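Trekking Permits and Guides – Community Help

Guide assigned to our group was changed before departure. What are we entitled to ask for?

Posted by Farzana Khattak

I am arranging a five-day trek for a walking club and booked it in April through Khokhar, which supplies licensed guides on the Vanon route. The confirmation named a lead guide with a mountain license and stated that two porters would accompany the party. I have now received a short message saying that a different lead guide has been assigned. No license number was given, and the porters were not mentioned.

The total paid per person was 687, of which 95 was described as a guide and porter fee. May I ask for the new guide's credentials before we travel, and is the fee refundable if we are not satisfied? The club requires a written answer for its records.

Reply from Pruvden

You may ask for the credentials. Operators on this route are expected to give the name and license number of the lead guide on request, and a replacement guide should hold the same class of license as the one first named. A request should be made in writing and should quote the booking reference.

The following points should be included in the letter:

The full name of the replacement guide and the class of license held
The date on which that license expires
Confirmation of the number of porters and the weight limit for each
The languages spoken by the guide
The name of the person at the office who can be reached during the trek

As to the fee, the booking terms decide the matter. Most terms allow a change of guide without a refund, provided that the level of qualification is the same. If the replacement holds a lower class of license, a partial refund is a reasonable request. Please read the section headed "Changes by the operator" before writing.

Reply from sumar_walker73

They changed ours too and he was very good, better than the first one probably. I would not worry. Bring cash for tips.

Reply from Sumar Trail Office

The first reply is correct in general, although one matter should be added. Guides on this route normally begin as porters and move up through assistant grades. An assistant guide may accompany a party but may not lead one above the second camp. Members should therefore check that the word "lead" appears on the license itself.
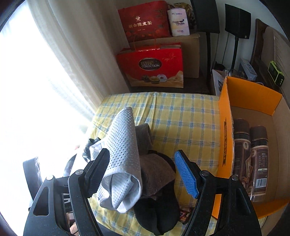 Porters are registered separately from guides. The register is kept at the trailhead office, and the party leader may ask to see the entry for each porter at sign-in, which opens at 6:30 a.m. If the number present is lower than the number paid for, the difference should be noted on the sign-in sheet before the party sets out – a claim made after the trek is much harder to settle.

On payment, we have seen the guide and porter fee listed at 95 for groups and 115 for private parties. Please confirm which rate was applied to your booking, as the two carry different terms for cancellation. Copies of all letters should be kept until the final account has been closed.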